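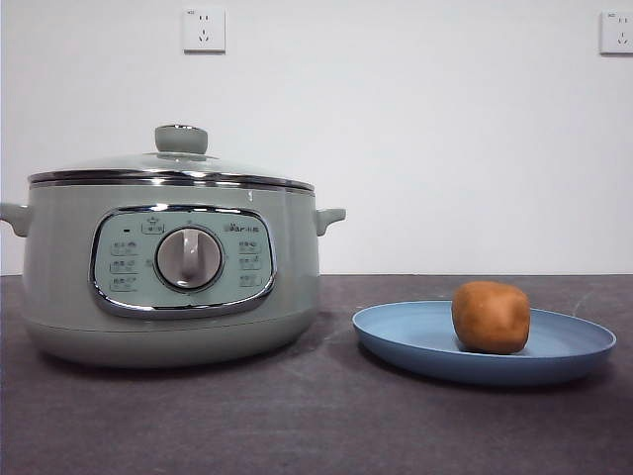 Why does the kitchen socket circuit at Prudden House lose power in the evening when no single appliance is faulty?
The circuit breaker serving the shared kitchen was rated correctly, but an older wall heater in the adjoining corridor had been connected to the same circuit. When the heater's thermostat called for heat while the kitchen was in use, the combined load exceeded what the breaker could carry and it switched off as designed.

Ticket reference: 3278
Site: Prudden House, second floor
Category: Electrical - loss of supply
Priority: Standard, raised to High on Wednesday
Assigned to: Dexter Navarro, Building Services
Status: Closed

Summary of the report

Residents of the second floor reported that the sockets in the shared kitchen stopped working on several evenings. Lighting was not affected. On each occasion supply was restored by resetting the breaker in the floor distribution board, and it remained on until the following evening. The first report was received through the Warkero residents' portal and two further reports on the same matter were merged into this ticket.

Residents were asked not to reset the breaker themselves. The board cupboard is to be opened only by Building Services or by the duty officer.

Log of actions

Entry 1. Ticket opened. The residents were asked to state the time of each loss of supply and which appliances were in use. Replies were received from four rooms. The times given fell between 18:10 and 19:45. The appliances named differed from one evening to the next, and no single item appeared in every reply.

Entry 2. First visit, morning. The breaker was found in the on position. All kitchen sockets were tested with a plug-in tester and gave a correct reading. The faceplates were checked for heat damage and for loose fixings. None was found. The fixed appliances were run one at a time for ten minutes each without loss of supply.

Entry 3. A portable appliance check was offered to residents for any item kept in the kitchen. Seven items were brought forward and all passed. One extension lead was withdrawn from use owing to a cracked plug top, and the resident was given a replacement from stores. The lead was not considered to be the cause, as it had been in a bedroom on two of the evenings concerned.

Entry 4. Supply was lost again at 18:32. The duty officer attended and reset the breaker. The officer noted that the breaker casing was warm to the touch but that there was no smell or discolouration. Priority was raised to High.

Entry 5. A Plunon load recorder was fitted to the kitchen circuit at the distribution board. Residents were told by notice that the recorder was in place and that they should use the kitchen as normal.

Entry 6. The recorder was read after three evenings. The record showed a regular load of 900 watts which came on and went off at intervals, including at times when the kitchen was locked. The load was present overnight and in the early morning. It did not match any appliance listed for the kitchen.

Entry 7. Second visit. The circuit was isolated and all nearby outlets and fixed equipment were tested for supply. The corridor wall heater, asset number 963, was found to be dead with the kitchen circuit off. According to the floor drawings the heater should be fed from the corridor circuit. The drawings were last amended when the corridor was redecorated, and the change in wiring had not been entered.

Entry 8. The heater was switched off at its fused spur and labelled. The kitchen was returned to use. Residents were informed that the corridor would be cooler than usual for a short period. A request for remedial work was sent to the contractor, Policarpio.

Entry 9. Policarpio attended and moved the heater supply back to the corridor circuit. The original cable was found coiled above the ceiling tiles and was tested before being put back into service. The insulation and earth readings were satisfactory. The kitchen breaker was replaced as a precaution, having operated many times under load. A minor works certificate was issued and is held with the site records.

Entry 10. The load recorder was left in place for one further week. The overnight load no longer appeared. The highest evening reading was well within the rating of the breaker and no loss of supply was reported.

Cause

Incorrect connection of a corridor wall heater to the kitchen socket circuit. The fault was intermittent because it depended on three conditions being met together - the heater being on, the kitchen being busy, and both continuing for long enough to operate the breaker. Testing during the morning, with the corridor already warm, could not have shown it.

Points for the site record

The floor drawings for the second floor have been corrected. The drawings for the first and third floors are to be compared with the actual wiring, as the corridors on those floors were redecorated under the same order. This is being followed up under a separate ticket.

The practice of closing a ticket after a successful reset has been reviewed. Where the same breaker operates more than twice in a fortnight, the ticket is to remain open and a load recorder is to be requested from stores. There are two recorders available across the sites and each may be booked through the Warkero portal.

The visit form has been amended so that the time of day of each test is written next to the time of the reported fault.

Message sent to residents on closure

The loss of supply to the second floor kitchen has been traced to a wiring fault outside the kitchen, which has now been put right. The corridor heater is back in use. You may use the kitchen sockets as before. Residents are reminded that extension leads with more than one outlet are not permitted in the kitchen, and that any damaged plug or cable should be reported and left unplugged until it has been looked at.

Should the supply fail again, please raise a new ticket and quote 3278, giving the time of the failure. The duty officer can be reached on extension 40 outside office hours.

Ticket closed by D. Navarro. Recorder returned to stores.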